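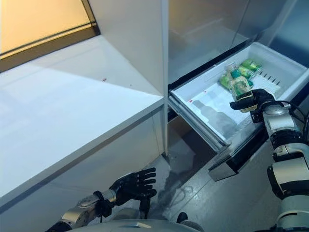 A small clear bottle with a teal-green cap, over an open white drawer.

Pustico Hall roof closes for repairs in July

The concrete shell roof over Pustico Hall will get its first full repair since the building opened as a covered market. Architect Ayanda Mahlangu's survey found cracks along 9 of the 30 ribs, most of them on the north side where the old gutters leaked. The ribs will be patched and the gutters replaced in copper. The 1,114 glass blocks set into the shell stay where they are.

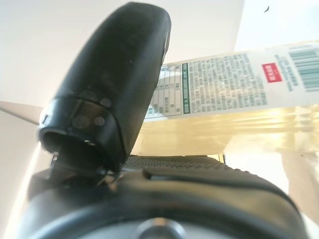 Will the hall stay open during the work?
The ground floor will, but the gallery closes until the north scaffold comes down.

Tshepo Zulu is leading a walk around the outside before the scaffold goes up. Meet at the Cloko Street steps. Drawings of the roof are on display in the foyer, including two early versions with flat ends that were never built.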